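Home | Reviews | Nails | Opinion | About

Do we really need another polish subscription?

Closska launched its nail polish subscription in July, and my inbox hasn't been quiet since. Four small bottles a month, a booklet, and a "shade profile" worked out from an online quiz. I took the quiz twice, giving different answers, and was told both times that I was a Warm Minimalist.

I've no quarrel with small polish brands. I've bought from Pichler for years and would again tomorrow. What I distrust is the idea that I need someone else to choose colours for me, and that I need them every month whether I've finished the last lot or not.

Take my own drawers. I own 26 nudes. I can tell maybe six of them apart once they're on, and that's in daylight by the kitchen window. I have never emptied a bottle of anything except top coat.

The sales pitch leans heavily on value. Closska says each box is worth more than you pay for it, but worth it to whom? A bottle I wouldn't have picked off the shelf at full price isn't a saving. It's a bottle I now have to find room for.

Then there's the size. The bottles are small - smaller than they look on the website - and the brush is short to match. I had trouble getting a clean edge on my thumbs with all four shades. The formula is decent, I'll give them that. The plum went on in two coats and lasted until my second day at work.

Voltholm tried much the same thing with cuticle oils and dropped it after 11 boxes. I don't remember anyone being very upset.

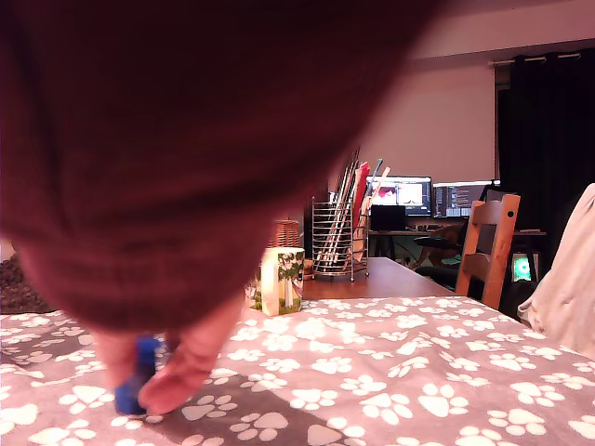
What I'd rather see

Let people buy one bottle. Show the colour on more than one pair of hands, in ordinary light. Previlton does this already and doesn't ask me to fill in a quiz first. If a brand must have a subscription, put a skip button where I can find it - Closska's is three menus down, under "My Journey".

I cancelled after the second box. They've offered me a discount to come back, and I haven't replied.

Posted by Arif Siriwardena, 2021-12-15

Comments

maudie_k: I got Warm Minimalist too. I wear neon green.

Tess: Bit harsh, I've enjoyed mine. Agree about the brush though.

polishdrawer: Which Pichler nude would you keep if you had to pick one?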